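Trindow Laundry Handling – progress report to the Wijaya fund
Period: January to end of March
Prepared by the Ondville collection team

1. Where we are

In this period we recorded 467 examples of the robot working with a laundry basket and a washing machine. All are made by an operator who guides both arms from a distance, and the learning system is trained later from the saved motions. Our target for the period was 50 examples for each task variant, and we have reached it for all variants except one, which is the carrying of a full basket.

We have kept 315 of the examples for training. The other 152 were set aside after checking, mostly for one of two causes: the operator paused too long, or one camera stream lost its timing. We do not delete them. They are useful when we want to test the checking tool.

2. Basket and clothing

We began with a single garment in the basket and one type of basket with a handle at each end. The two arms must hold it together, so the grip on the left and on the right should close at nearly the same moment. This was harder for new operators than we had expected.

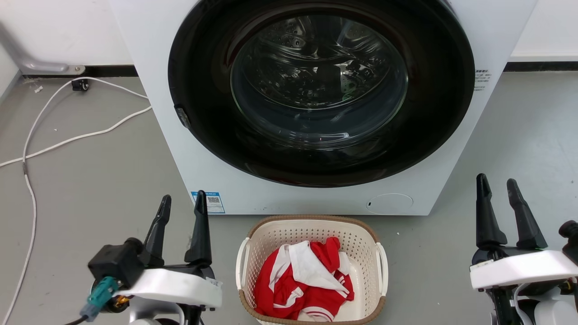 Red and white clothing in the perforated basket, both grippers in view.

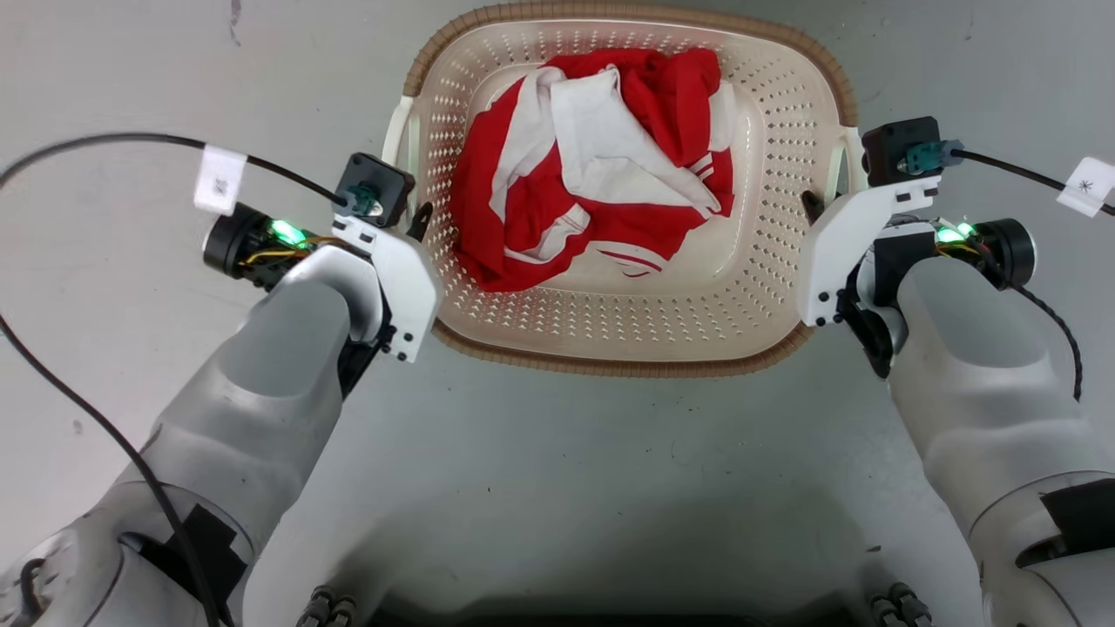 Operators now practise for three hours before their examples are counted. After this change the share of rejected recordings became smaller, and the colour balance between cameras is also checked at the start of each shift.

3. Difficulties

Soft cloth never falls the same way twice, so we write down how it was placed at the start of every example. This takes time – more than we wrote in the first plan. We also lost several working days to a faulty cable, which is now replaced.

4. Next period

We will finish the full basket variant, add towels and darker clothes, and send the first trained model for review at the Hello site. No change to the budget is requested. We would like to ask for your answer on the second storage drive by the end of April, as the present one is nearly full.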